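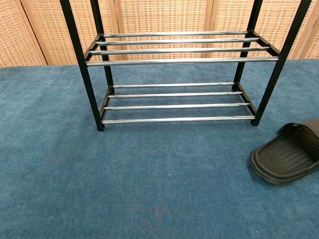 Your questions about staying at Sirkmont Guest House

When can we check in?
Any time after lunch is lovely, and if your flight gets in early you're very welcome to leave your bags with us and wander down to the harbour for a coffee.

Do you take shoes off inside?
We do, please! The carpets are soft and we'd love to keep them that way (thick socks are a good idea outside of August, when the mornings get a bit nippy).

Is breakfast included?
It is, and it's a proper one. Let us know your favourites when you book and we'll do our best, though the bakery in Lendura closes for holidays and then it's toast, I'm afraid.

How far is the beach?
Some 800 metres, mostly downhill on the way there.

Can I bring my dog?
Yes, for a $20 cleaning fee per stay. Dogs over 40 kilos, give us a ring first so we can put you in the garden room.

Page updated 2020-06-09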